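Storage & Tidying > Drawer Units > Sevby

The Sevby drawer unit

We have sold the Sevby for long enough to know who buys it. You have a drawer somewhere in the house containing a bicycle pump adaptor, three takeaway menus, a key to a flat you left years ago and a great many rubber bands. You have decided that the answer is more drawers. We are a shop that sells drawers, so we agree with you completely.

The Sevby is a four-drawer unit in birch, made for us by Comier, who also make the Flenen shelf. It goes under a desk, beside a workbench or at the end of a hallway where a sensible person would have put a plant. The drawers run on metal runners and stop before they land on your foot. This was not true of the first version, and we would like to thank the customers who wrote in.

It was drawn by Bjartur Gunnlaugsson, who wanted no handles at all. We wanted handles. What you get is a scooped cut-out along the top of each drawer front, wide enough for four fingers and, in our experience, one curious cat's paw. Bjartur still thinks it spoils the line.

Each drawer will carry 4 kg, spread out. People ask whether it will take more and the answer is that it probably will, for a while, and then you'll be emailing us. Tins of paint should go on the floor, where they have always been perfectly happy.
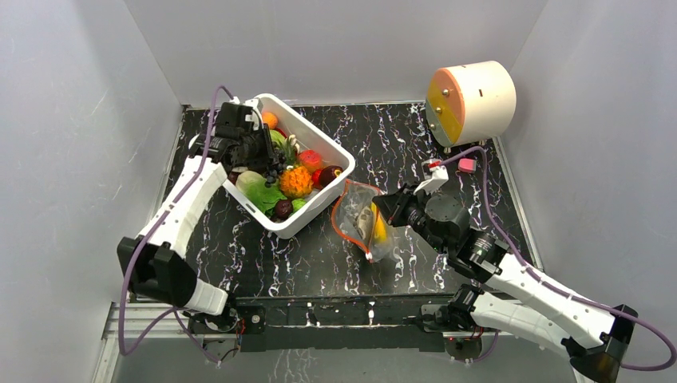
2 min read

The top is the part that gets the abuse, so it has three coats of hard oil. Mugs are fine. Hot pans are not, and neither is nail varnish remover, which we mention on behalf of Brayan Cuervo in our showroom and the display model he looks after. If you do mark it, rub it back with fine paper along the grain and wipe on a little more oil. The kit to do this is sold separately, as these things always are.

Assembly takes one person and a screwdriver. The instructions claim half an hour. Allow an hour if you like to read instructions, and an hour and a half if you don't. The runners are handed, left and right, and marked with an L and an R so small that Comier must have been paying by the letter. Look for them before you start. Everything else goes together the way you would expect, including the back panel, which can be fitted inside out and will stay that way for as long as you own it.

Dividers are available in two layouts. The narrow one suits pens, drill bits and cutlery. The wide one suits socks and cables – not together, though it's your house. Both lift out for cleaning and neither fits the old Betancur unit, whatever the man on the forum told you.

Finishes: plain oiled birch, or black stain. The black shows dust. We have photographed it only in the mornings.

Castors are an optional extra, two of them locking. Fit the locking pair at the front, unless your floor is level, in which case we'd like to see it.

Delivery is to the door, flat packed in one box. The box is heavier than it looks and has a carrying slot on one side only, for reasons we have asked about. Returns are accepted within the month if the unit is unassembled. If it is half assembled, ring us before 4 pm and we'll talk you through the rest.

Spare runners, fronts and screws are kept in stock. Quote part number 1122 for the screws, which come in a bag of 200 and will need somewhere to live.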